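Last updated: April

5. Setting up the watering timer

I'm going to assume you've already screwed the Tretell onto your outside tap and it isn't dripping. If it is dripping, go back to section 4 and have another go with the rubber washer (I put mine in upside down twice, so no judgement).

1. Pull the front cover off and pop the batteries in. The cover is stiff when new.
2. Hold down the round button until the screen shows 64. Those are just the test digits, ignore them.
3. Set the clock. Mine runs on 24-hour time and I've never found a way to change it!
4. Turn the dial to START and pick your time. I go for 5 in the morning, before the sun gets on the beds. 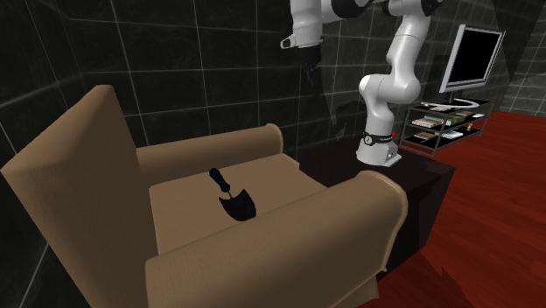

5. Turn the dial to LENGTH and choose your minutes. 90 is the most it will take, and that's far too long for pots. Ronja Tveit waters her tomatoes for 5 and they do better than mine.
6. Turn the dial to AUTO and leave it there. I still forget this one.

Note: if you want the rain delay, press the cloud button once for each day you'd like to skip. It goes back to normal by itself afterwards.

Caution: don't leave the timer on the tap over winter. Water freezes inside and splits the valve, and a new valve from Pamum (part 1389) takes ages to arrive. Bring it in, take the batteries out and keep it somewhere dry.

Drip hoses are in section 6.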